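We rewrote our bench rules for working around robot arms at the Gultport site this spring. A few people asked what ended up in them, so I'm putting the main points in one thread. These are our rules for small arms in a lab-type space. They don't replace a risk assessment for your own cell.

1/ Background. Gultport has arms that handle bottles, caps, bags and other small items on shelves and tables. People work in the same room. The old rules were 24 pages and mostly copied from a fenced welding cell we used to run. Hardly any of it matched what people did all day.

2/ So the first thing we did was cut. If a rule was about equipment we don't own, it went. If two rules said the same thing, we kept the shorter one. The bench copy is now one sheet, both sides. The full document is still on the server for anyone who needs the reasoning.

3/ Rule one is about who has the arm. One person at a time is the operator. That person holds the enable device and says out loud "arm live" and "arm stopped." Everybody else in reach of the arm waits for "arm stopped" before putting a hand in.

4/ We argued about the talking part. It feels silly for the first couple of days. We kept it. The status light on the base is easy to miss when you're looking at the gripper, and the gripper is where everybody looks.

5/ Rule two: speed. Anything new runs at the reduced speed setting first. New means new object, new shelf height, new finger pads, new software build. It also means the same task after somebody has moved a table. You go up to working speed after 30 clean cycles in a row. A dropped item resets the count.

6/ People asked why a drop resets it when nothing broke. A drop tells you the grasp isn't what you thought it was. I'd like to find that out slow.

7/ Rule three: e-stops get pressed at the start of each shift. Every one of them, with the arm powered and moving slowly. Write down the time and your initials. If one doesn't stop the arm, the cell is locked out until it's fixed and tested again. There's no "use the other button for today."

8/ Rule four: the reach line. We tape the floor and the table at the farthest point the arm can get to with the tool on. The tool part matters. At Gariden they had taped theirs for the bare flange, and the gripper went well past it. Measure with the longest fingers you own, not the ones fitted today.

9/ Rule five covers pads and fingers. Check them by eye before you start and after any hard contact. Look for tears, missing ridges, a loose edge. A worn pad makes people turn the grip force up, and then you have a force problem on top of a pad problem. Swap the pad and leave the force alone.

10/ Force limits are set per object type and kept in a table. The operator can go lower without asking. Going higher takes a second person and a note in the log. We have had this one since the beginning and I wouldn't change it.

11/ Rule six: glass. Glass gets its own section because it took up most of the discussion. No chipped glass, ever, including for a quick test. Nothing under pressure. Nothing filled with anything but water unless the task has its own sheet. Eye protection on for everyone inside the tape.

12/ Bottles on their sides are allowed as long as they're in the task sheet as "lying." A bottle that was supposed to be upright and isn't is a stop. You don't let the arm have a try at it to see what happens. Stop, fix it, restart from the top of the cycle.

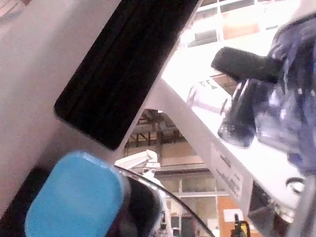
13/ Clear and shiny things come up a lot too. Cameras and depth sensors have trouble with transparent plastic and glass, so our sheet lists them as "verify by hand." The operator confirms the position before the first approach. Crumpled bags and film count as clear and shiny even if they have a color to them.

14/ Labels. Every item the arm handles has a printed code that matches the task sheet, and every shelf position has its own label. If you can't read a label, replace it. A label that gets rubbed until it's gray is the same as no label.

15/ Rule seven is the log. It has five fields: time, operator, task, what happened, what you changed. Over the last year at Gultport we collected 139 entries. The useful ones were nearly all near misses. The ones that said "fine" could have been left blank, and now they can be. A normal run just needs the time and operator.

16/ We went through the near misses before writing any of this. The biggest group was hands going in during a pause. The arm was waiting on something, it looked stopped, and somebody reached for a part. That's why rule one is rule one.

17/ Second biggest was a changed scene. Somebody borrowed a stand, bumped a shelf, left a cap where it wasn't before. We now do a quick walk around the table before each restart. Takes less than a minute.

18/ On the standards side: read the ones that apply to you, and get help if you're not used to reading them. Our sheet was written after the risk assessment and points back to it line by line. If you write the sheet first, you'll end up bending the assessment to fit.

19/ Training is a half day. You read the sheet, watch a shift, then run at reduced speed with a trained operator next to you. At the end you do a lockout and a restart on your own. Stanwood asked if they could do it as a video only. We said no to that. You need to press the button yourself.

20/ Cost, because someone always asks. Tape, labels, eye protection, a spare enable device and a set of pads came to almost 3,000 dollars for the room. The spare enable device was most of it. Get the spare. Work stops when the only one breaks, and that's when people start looking for ways around it.

21/ Things I'm still not happy with: the shift test for e-stops gets rushed in the afternoon, and we don't have a good rule for visitors. For now visitors stay outside the tape and the arm is at reduced speed while they're in the room.

22/ We review the sheet again in June. If your site does the visitor part better, reply with what you do. I'd rather copy a rule that's been used for a while than make one up.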